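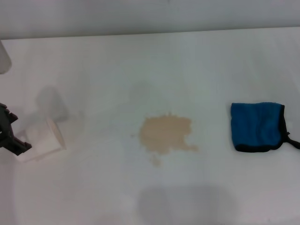

**Giving up the car for the Skalcombe–Seixas commute, talk me into it or out of it**

**marshgrass** wrote (2020-02-13):

Long-time lurker, first real thread, so be gentle. I live on the north side of Skalcombe and work in downtown Seixas, and for as long as I've had this job I've driven. My garage just sent out the new rates and it's going to be $305 a month for parking. A month! That's before gas, before tires, before the weird noise my car makes when I turn left.

The Ranix bus pass is $184. So on paper this is easy. But I tried the bus twice last winter and both times I got to work in a terrible mood, and I can't tell if that was the bus or just me being new at it. (I also had the flu coming on the second time, so maybe don't count that one.)

What I really want to know is how people who do it every day feel about it after the first few months. Does it get better, or do you just get used to being annoyed? I'd be keeping the car for weekends either way.

---

**toastcrumb** wrote:

I switched two years ago and I'd never go back. The first month was rough and then one day I noticed I'd read a whole book. I hadn't finished a book in ages! I get on at Flamiler Road, which is early enough in the route that I always get a seat, and I think that makes more difference than anything else. Where would you be getting on?

---

**marshgrass** wrote:

Third stop, the one by the hardware store. So pretty early too.

---

**toastcrumb** wrote:

Oh then you're golden. Sit on the right side in the morning unless you like sun in your eyes.

---

**two_left_boots** wrote:

Going to be the grump here. I did the Ranix for most of a year and went back to driving, and I'm happier for it. The morning trip is fine. It's the trip home that wears you down. If you miss the 5:10 you're standing on that corner until 5:50, and the shelter there has one bench and no wall on the windy side. My boss loves to come by my desk at 4:55 with "a quick one." You can guess how many times I made the 5:10.

Also, you're comparing the pass to the parking like those are the only two numbers. You're still paying insurance on the car. You're still paying registration. What's the extra time worth to you? It added close to an hour to my day, and I've got kids to pick up, so an hour is a lot.

---

**marshgrass** wrote:

No kids, but I do have a dog who has opinions about dinner being late. The missed-bus thing is exactly what worries me, though. My job mostly lets me out on time but there's a stretch every April when it really doesn't.

---

**pennywhistle_oh** wrote:

Can you do April by car and the rest by bus? The pass is month to month, you don't have to buy the whole year. I know someone who drives just in her busy season and pays for daily parking. It hurts, but it's one month.

---

**two_left_boots** wrote:

Daily parking in Seixas for a full month costs more than the monthly rate, just so we're clear. And if you give up a monthly spot at most of those garages you go back on the waiting list. Ask before you cancel!

---

**pennywhistle_oh** wrote:

Fair, I hadn't thought about the waiting list. I still think paying a bit more for one month and a lot less for the other ones comes out way ahead.

---

**gulchrunner** wrote:

Can I make a pitch for the middle option? There's a park and ride lot at Flamiler Road, right by toastcrumb's stop. It's free, and it fills up by 7 most mornings, but if you're an early person it's great. I drive there, take the bus the rest of the way, and when I get back my car is right there so I can hit the grocery store on the way home. The thing I hated most about full-time bus riding was having to go home first and then go back out again for milk.

I'll write up my morning since somebody always asks. I get everything ready the night before — lunch, bag, shoes by the door — and I'm in the car with coffee before I'm really awake. 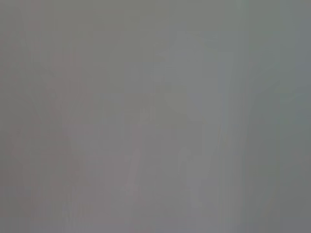 By the time the bus shows up I've finished half the coffee and I'm more or less a person. I put on a podcast and look out the window. I used to try to answer email on the ride and gave it up, it made me carsick and then I was behind AND carsick. Coming home I mostly nap. Set an alarm if you're a napper. I have ridden all the way to the end of the line and the driver was very nice about it, which somehow made it worse.

---

**toastcrumb** wrote:

The end of the line nap happens to everybody once. There's a decent donut place out there at least.

---

**two_left_boots** wrote:

See, the park and ride I could almost get behind. Has anyone had trouble leaving a car there after dark? There was broken glass by the back row when I used to go past.

---

**gulchrunner** wrote:

Never had a problem myself. They put in new lights at the back and it feels a lot better than it used to. I still park up front if I can. I wouldn't leave a laptop on the seat, but I wouldn't do that in my own driveway.

---

**marshgrass** wrote:

This is all super helpful, thank you! I called the garage at lunch and two_left_boots is right, there's a waiting list, and the guy on the phone sort of laughed when I asked how long. But he also said I can put my spot on hold for up to two months for a small fee. So I think I'm going to hold the spot, buy one month of the Ranix, and see how I feel. If I hate it I'm out the price of a pass, and I'll be back in the garage before my busy stretch starts.

I'm going to try it straight from my own stop first and then do the park and ride the second half of the month, so I can compare.

---

**two_left_boots** wrote:

That's a sensible way to do it. I still say you'll be back in the car by summer, but I'd be glad to be wrong. Get a good hat for that corner.

---

**pennywhistle_oh** wrote:

Come back and tell us how it went! Half these threads end with "I'll report back" and then nothing.

---

**marshgrass** wrote:

I will. One more dumb question while I've got you all — do the drivers care if you bring coffee on, or does it have to have a lid?

---

**toastcrumb** wrote:

Lid. They're pretty relaxed about everything else.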